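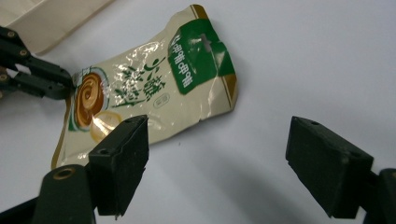

The Starkcombe packaging fair takes over the old wool exchange for two days every summer, and I went on the second day, 7th June, with Ruth Cabrera from our purchasing side. We buy film and pouches for a small dried fruit business, so the point of the trip was to look at what suppliers are doing with thinner plastics. Parking was in the field behind the station and cost more than last year. Inside, the entrance desk had run out of floor plans, so we walked the aisles in order. The pouches we liked were glossy with a pale background and a strong green panel, the way the wrapper with the green panel and white Chinese characters does it. You can find that panel from across a store aisle even when the bag is wrinkled. Ours have four colors fighting on the front and you can't find anything.

Fimdale

Fimdale had the biggest stand and the shortest line. They were showing a single-material pouch meant to go in with ordinary film recycling. Joni Honkanen took us through the samples and was straight about the drawbacks. It creases more easily than the layered film, and the ink scuffs at the folds unless you pay for a second coat of varnish. The minimum order is 500 pouches for plain stock, much higher for printed. Ruth asked about lead times and got a real answer, six weeks, longer in January when everybody reorders.

They gave us a bag of samples to fill at home. I have since put apple rings in three of them and the zippers close fine. The tear notch is too shallow – I needed scissors on one.

Fudano

Fudano sells heat sealers. The tabletop model was $2,440 with the foot pedal, which is more than we have to spend this year, but the seal was clean and even on every pouch they ran while we stood there. The smaller hand sealer felt cheap and the jaw was stiff. We took the price sheet and moved on.

Lunch was soup and a roll in the side hall. There were not enough chairs. We ate standing up next to a man who sells shrink sleeves and heard a lot about shrink sleeves.

In the afternoon we looked at display boards, as we need something to put behind our table at markets. What I want is a plain white matte face on a board with a bare wood-colored edge, nothing printed on it, so we can pin up whatever is in season. 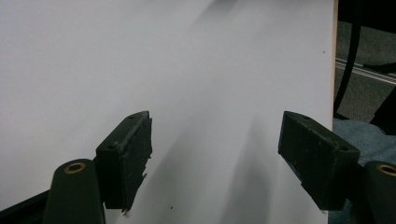 Correa

Correa makes cartons and shelf trays. The 100-piece trial pack is good value and they will mix sizes in it. I ordered one on the spot. The trays fold flat and go together without glue, though the corner tabs take some pushing. Their printed samples had a nice dull finish, and the brown board looked better than the white with our label held up against it.

We left at four. Next year I would go on the first day, as several stands were already packing up by three and the label printers I wanted to talk to had gone.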